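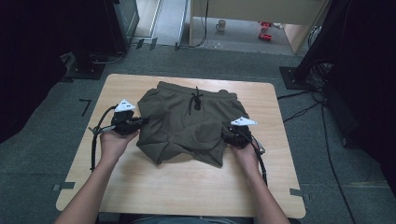

Hosting a Poetry Night in Your Living Room: Household Tips

We have run the Illaddale readings out of one front room for six winters, and the furniture has mostly forgiven us.

Chairs. Borrow the folding kind and open them before anyone arrives. A folding chair opened in the middle of a villanelle is louder than the villanelle. Felt pads on the feet help, and cost less than a new floor.

The mic stand. You don't need a microphone in a room that size, but poets like something to hold. If the stand sinks, wrap two turns of electrical tape under the clutch.

Lighting. One reading lamp, behind the reader's left shoulder. Candles look lovely until someone gestures, and someone always gestures.

Drinks. Put them in the kitchen, with the door shut. Ice is a heckler. Red wine on the rug wants cold water and a clean cloth, blotted from the outside in - then move the bookcase over it, as we did in December.

Time limits. Three minutes each. Use a kitchen timer with a gentle ring. We tried the one on the oven and a man from Plelloser stopped mid-elegy to ask what was cooking.

Pages. Keep a few binder clips by the lamp. Loose sheets slide, and the last poem always ends up under the radiator.

Coats go on the bed. Check under them before you lock up.

Posted 15/07/2021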